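What a price is for: an afternoon with Zoriana Karpenko 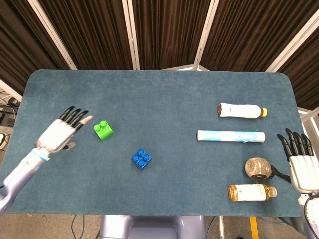 Two white robotic hands over a tabletop covered in blue felt.

December 6, 2023

Zoriana Karpenko has been selling other people's goods for 22 years and still dislikes the word "trader." Makes her think of men shouting into two phones, she says. What she does is slower. She buys dried beans, lentils, buckwheat and sunflower seed from small growers and sells them on to shops, bakeries, a few school kitchens. Her firm is called Kollach. Six people, one warehouse, a front office with a heater that ticks.

I'd gone to ask her about prices. Who sets them, mainly. She laughed at that for a while, then made tea.

"People think I set the price. The growers think it, the shops think it. I come in Monday and the price is already there, sitting on my desk. I can argue with it for a day or two. A week if I have money. Then it wins."

Where does it come from, then?

"From everybody. A big mill over there buys early becuase they got nervous. Somebody's boat is late. A bank makes it dearer to borrow, so a warehouse sells what it was holding. And my grower, who has never seen the boat or the bank, gets a different number from me than he got last month. He asks me why. What do I say? I say I'm sorry, it's a long story."

She started at a wholesale market, in her uncle's stall, with a notebook. No screens. You found out what lentils cost by walking up and down before opening and listening. If a stall three rows over was selling low, you knew by breakfast.

"It was one market and you could walk across it. That was the whole thing. You could see who was desperate."

And now?

"Now I see more and I know less. I have the numbers from everywhere. I don't have the faces."

Her main rival — she says colleague, then corrects herself — is Bavero, a much larger outfit that buys in the same districts. Bavero contracts before sowing. Fixed price, fixed amount, signed in winter. Kollach mostly buys after harvest, at whatever the going rate is, plus a bit for clean stock. The two ways of doing it have lived side by side for years. Bad blood? Not much.

"Some of my growers sell half to them and half to me. Good! I'd do the same. The fixed half lets them sleep and the other half lets them hope."

I put this to Volodymyr Derkach, who grows beans and some flax on land his parents farmed. We spoke by phone, he was driving, the line kept going. He sells to both.

"Two years ago the contract looked stupid," he said. "Price went up after I signed and I was sick about it. Last year it went down and I looked very clever. Same man, same signature."

Does he pay attention to the world price? He does, more than he'd like. Every evening, on his phone, at the table. His wife has asked him to stop. He hasn't. "It's like looking at the weather in another country. Except then it rains on you."

What he'd like most is storage. Not a higher price, storage. A grower without a dry place to keep a crop has to sell it when everyone else sells, and that's the worst day of the year to be selling anything. He has tried to get a loan for a small store, twice. First bank wanted more land against it. Second one never called back.

Karpenko brought up storage too, before I'd mentioned it. We were in the warehouse by then, between the stacks, and she had to talk over a fan.

"Economists come, students come, they ask about supply and demand. Fine. I tell them, ask about the roof. Who has a roof in October? The one who has a roof can wait. The one who can wait gets the better price. It's not in the textbook, or maybe it is, I didn't finish it."

She rents part of her own roof out. Growers can leave stock with her for a monthly fee and sell it to whoever they want, including Bavero. The minimum is one pallet. The scheme began with a few friends and now takes in 36 growers, most of them small. She keeps the list in a folder and wouldn't let me copy it, fair enough.

Does it make money?

"It pays for the light."

Then, after a minute: "A little more than the light."

The other half of her business is the buying side, which I know less about and which she finds more tiring. Shops want the same bag at the same price all year. A chain called Tindora took her on as a supplier a while back and that changed a lot, she says, not all of it nice. They pay late. They pay in full, always, but late, and in between she's the one carrying it.

"My grower wants money on the day. My customer pays me after two months. Somebody has to be the bank in the middle. Guess who. I never applied to be a bank."

She borrows to cover the gap. When interest rates were low she barely looked at it. These days it's the first line she reads in the monthly accounts, ahead of fuel, ahead of wages. Last spring she turned down a second big customer for exactly that reason. Good order, good people, 200 bags a week. Would have sunk her, she thinks.

"You can go broke from selling too much. My uncle told me that and I thought he was just a gloomy man."

I asked whether she'd pass the cost on. Some of it, yes. Shops push back, and then there's a limit, the lady with the shopping bag who looks at lentils and walks on to the pasta. Karpenko goes and stands in shops sometimes, to watch. She doesn't tell them she's coming. She says you learn more in ten minutes by the shelf than from any report, though she also buys the reports. From Prokopenko, a small price bulletin that comes by email twice a week. Dry reading. She printed one out for me and underlined things while talking, then kept it.

On open borders she's of two minds, and said so. Imported lentils keep her honest, that was the phrase. They also undercut people she's known since she was nineteen. She has sold imported stock herself in bad years, labeled as such, and got angry calls for it.

"What should I do, sell empty bags? The kitchen has to cook on Tuesday. If there's none from here, it comes from there. When ours came back I bought ours. Some of them still don't talk to me."

Derkach talks to her. He thinks the imports are a problem, but a different one from the one people complain about. The prices he can live with, in his words. It's the jumping around. "Tell me it's low for five years and I'll plant something else. Tell me nothing and I plant beans and pray."

Is there any fix for that? He didn't know. Then the line went again and he called back from a gas station, wanted to add that he wasn't against trade, please write that. His tractor is foreign. The seed is too, partly. So is the buyer for the flax.

Back at Kollach it was getting dark, a driver was waiting for somebody to sign for a load. Karpenko signed against the wall, went through the weights with him, sent one bag back for a torn seam. I asked my last question while she was looking for her keys, whether she still thinks of the thing as a market, the way her uncle's was one, with rows and stalls.

"Sure. It's just you can't walk to the end of it any more." She found the keys, they were in the door. "Prices tomorrow at seven, if you want to see. Bring your own cup, I'm short one."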